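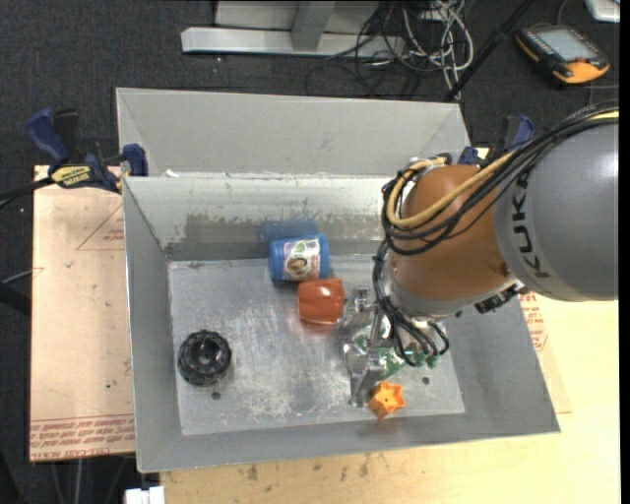 I have spent a good part of my working life writing software that decides where a robot should put its hand, and I'd like to make a case for something unfashionable, which is the small, dull, hand-written layer that sits between the clever model and the motors. I mean the code that says no. I've been meaning to write this for a long while, and a conversation last month with Jaqueline Beltrán finally pushed me into it, so if you end up disagreeing with me you may send half the mail to her.

Let me start with where the argument comes from. I work on picking, the kind where a handful of unrelated things are lying in a bin and the arm has to get them out one at a time. When people visit they tend to look at the arm, and I don't blame them, it's a big orange thing and it moves. But the arm is the part I think about least. It goes where it's told, to a fraction of a millimeter, and it has done so since before I could write a decent for loop. All of the trouble is in the telling.

Our stack, which goes by the name Urkix for reasons that predate me, has the same shape as most people's. There's a perception piece that looks down into the bin and proposes grasps, each with a score. There's a planner that tries to find a path to the best of those grasps without running the wrist into a wall. There's a controller that carries out the path. And between the second and the third there's a set of checks that I call the gate and that my younger colleagues call, with affection I think, the grandmother.

The gate looks at a plan that everything upstream is happy with and asks some plain questions. Does any part of the tool, cables included, come closer to a wall than we allow? Is the final approach slow enough? Does the grasp point sit on something we measured, or on a patch of depth that was filled in because the sensor got no return? If any answer comes out wrong the plan goes back, and the arm waits, and the person standing next to it sighs.

The fashionable view is that the gate should go. I've heard it at every workshop I've attended for a few years now, usually from bright people, and I want to be fair to it because there's plenty in it that I believe. It goes like this. Hand-written rules are where systems stop improving. Every rule stands for something some engineer was afraid of once, and the fear gets frozen in place long after the cause has gone. Give a learned policy enough tries and it will find motions no rule-writer would have allowed, brushing a wall to nudge a cup upright, or sliding a can into a corner so that it has something to push against. People do this all the time with their own hands. You don't keep a clearance margin when you feel around in the bottom of a bag for your keys.

I grant nearly all of that! I've watched a policy push a cylinder against the side of a bin and pick it up cleanly when our own planner had declared it unreachable, and I was delighted, and slightly put out. Our gate would have stopped it. So there is a cost, and anyone who defends code like mine ought to say so out loud before going any further.

Where I get off the bus is the next step, the one where the rules aren't just costly but are supposed to be unnecessary, because a good enough model will have absorbed them. I think this mixes up two questions. One is how to pick things up. The other is what we're prepared to let happen while we find out. A model can get wonderfully good at the first and still have nothing to say about the second, which depends on who is standing nearby and what the gripper costs and whether there's a spare on the shelf.

Take sheet metal, because metal bins have taken up more of my time than I'd care to add up. A gray metal bin looks like the easiest container in the world. It's open at the top, it has flat faces, and it stays where it's clamped. But set a glossy red cup on its side in one and the floor beneath it turns red too, and a blue can will throw a faint bit of blue up the wall behind. To you and me these are plainly reflections, and we don't even notice ourselves discounting them. To a segmentation model trained mostly on cardboard and plastic totes, they may be part of the object, or a second object, or nothing, depending on the day and on who has moved the lamp.

We had a stretch last October when the system kept proposing grasps that sat a bit low. The scores were excellent. The model was, to borrow a human word it doesn't deserve, confident. The masks had swollen to take in the reflected color, the grasp center had slid downward with them, and the planner cheerfully found paths that would have put the fingertips into the floor of the bin. The gate turned them down because the fingertips would have been below the floor plane, and the floor plane was a number that a person had measured with the arm itself, by touching off at the corners and typing in the result.

Over that stretch we logged 785 proposed grasps and the gate refused 103 of them. I went through every refusal with a cup of coffee and a sour expression, hoping to find that most were the gate being fussy, because I'd have liked to loosen it. Some 40 were fussy. Those were the ones the learned-policy people would wave at me, and they'd be right to: small items near a wall, where a little contact would have done no harm. The others I was glad to have refused. I don't say the arm would have been wrecked each time. I do say I wouldn't have wanted to stand there and see.

Now, the usual reply is that this was a perception bug and we should fix perception. And we did! We collected more scenes with shiny things on bare metal, we retrained, and the masks got tighter. But look at how we learned about it. The refusals went up, the log said why in words that a tired person could read, and in an afternoon I knew where to look. Without the gate the first sign would have been a bent finger, and I would have had a bent finger and a score of 0.97 to work from, and I'm not sure which of those is less help.

I think that's the part of my argument I care about most, and it's the one I find hardest to get across to people who haven't sat up with one of these systems. A check that fires is a sentence about the world. "Approach too low by so much." "Tool cables within margin of left wall." You can disagree with a sentence like that. You can go and measure. When a big model declines to do something, or does something odd, you get a number that has gone down, and a feeling that you ought to gather more data. More data often helps, and I'm not too proud to gather it. But it's a slow way to find out that somebody moved a bin.

Cables deserve a word too, while I'm at it, because they're the great embarrassment of our field and hardly appear in the papers. The collision model of an arm is a lovely clean thing, a row of capsules. The arm itself has bundles of cable and hose looping over the wrist and down to the gripper, and they swing, and they're in a slightly different place after every tool change. For years the planner at Ullton, where I worked before, simply didn't know they existed, and the people running it had learned to favor certain wrist angles by instinct. When one of those people left, the instinct left too. In our gate there's a fat, ugly, conservative sleeve drawn around the wrist to stand for the whole mess. It costs us picks along the walls. I'd draw it again tomorrow.

Jaqueline's side of this is more interesting than mine, and I'll try not to bend it. She runs the learning work on the Villalobos project, and she told me that my gate had been making her models worse. Her reasoning was that if every bold motion is refused before it happens, then the training data never contains a bold motion, good or bad, and the model can't find out that a light touch on a wall is harmless. The gate was protecting the gripper and starving the student. I didn't have a good answer, and I told her so, and then I went home and stewed about it for a week.

What we settled on has 2 levels. The outer one is the old gate, and it's still there whenever the system is doing ordinary work. The inner one is much looser. It allows contact with the walls so long as the speed is low and the force stays under a limit, and it's only switched on for exploration runs, with a person at hand who has the pendant. Everything the outer gate would have refused gets marked in the log, so that we can see which rules are never borne out. Three of them we've since relaxed. One, the depth-hole rule, we made stricter, which surprised both of us, and Jaqueline was the one who asked for it.

I like this arrangement a great deal, and I like it partly because it makes the rules answer for themselves. The critics are right that a rule is often an old fear. So write down what the fear was. In our repository each check has a short comment above it, saying who put it there and what had gone wrong that day, and when a check hasn't earned its keep we have something better to go on than a hunch. We borrowed the habit from the people who wrote Hornico, the scheduling tool we use, whose comments are longer than their code and a pleasure to read on a slow afternoon.

I should say plainly what would change my mind. If somebody shows me a policy that can tell me ahead of time, in terms I can check with a ruler, what it won't do, I'll take the sleeve off the wrist myself. I've seen some promising attempts, mostly on small arms moving slowly. On a big industrial arm the bar is higher, and I think it ought to be, because the same motion that nudges a plastic cup will fold a steel wall if the number in front of it is wrong.

Until then I'll go on asking students to write the gate first, before they've trained anything at all. They grumble about it. Most of them want to start with the network, and I did too at their age. But a week spent touching off corners and measuring the real height of a real floor teaches you a good deal about what your camera is going to get wrong, and you'll have the numbers on hand when it does.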